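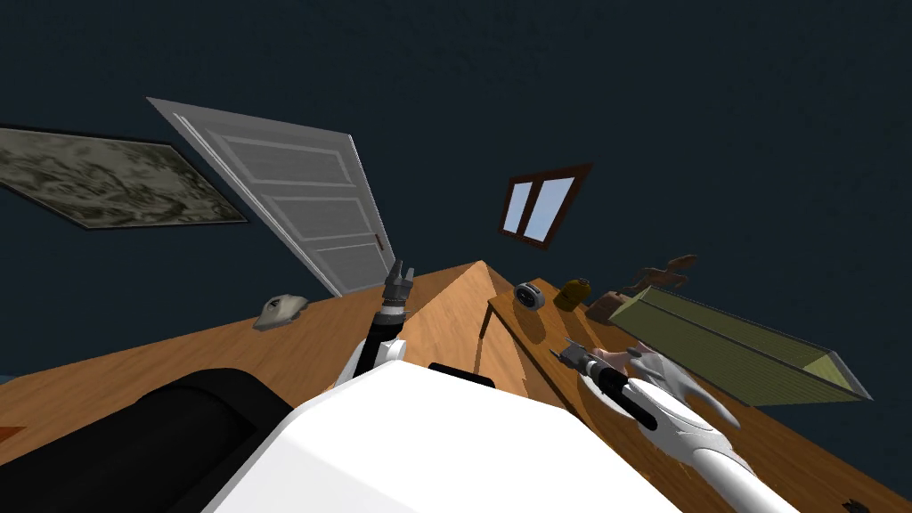
Figure 22. Simulated test room, robot view. Two-fingered gripper on the left arm, multi-fingered hand on the right arm.

6.2 Comparing two end effectors in the simulator

Use this procedure to run the Stotidell two-fingered gripper and the Kuvby hand against the same set of objects before you order hardware. You need Vana 2 or later and a saved two-arm robot profile.

1. Open the Vana scene list and load the two-table room. Wait until the status bar reads Ready.

2. Under Arms > Left, select the two-fingered gripper. Under Arms > Right, select the hand.

3. Press Home. Both arms should stop clear of the objects.

Note: The robot view follows the tilt of the simulated head camera. If the room looks slanted, as in Figure 22, you can still run the trial. To level the view, set Head Roll to zero.

4. Choose the objects for the trial. Mix sizes and shapes. The set in Figure 22 includes a round silver-and-black item, a small brown box and a long green crate with a slatted lid. A small gray-and-white object lies apart from them on the left table.

5. Open the gripper partway and save the pose as Start Left. Spread the fingers of the hand and save the pose as Start Right.

CAUTION: Do not save a start pose with a finger inside a table or an object. The solver will push the parts away from each other at high speed when the trial begins, and the results will be useless.

6. Set the number of grasp attempts for each arm. The default is 352. Use the same number on both sides.

7. Press Run. A full trial at the default setting takes about 40 minutes on a desktop computer. You can close the robot view while it runs.

8. When the trial ends, select Export and save the log. Each line gives the object, the arm, the grip force and the result (held, slipped or missed).

Note: Flat objects such as plates and dishes give the most misses with either end effector. Run them as a separate group if you plan to compare totals.

If the log stops at line 2,237, the buffer is full. Clear old trials under File > Storage and run again.

To add a Sjögren wrist camera to either arm, go to section 6.3.

Manual text: Abundio Bautista. Revised August. © Vana Documentation | Contact | Back to top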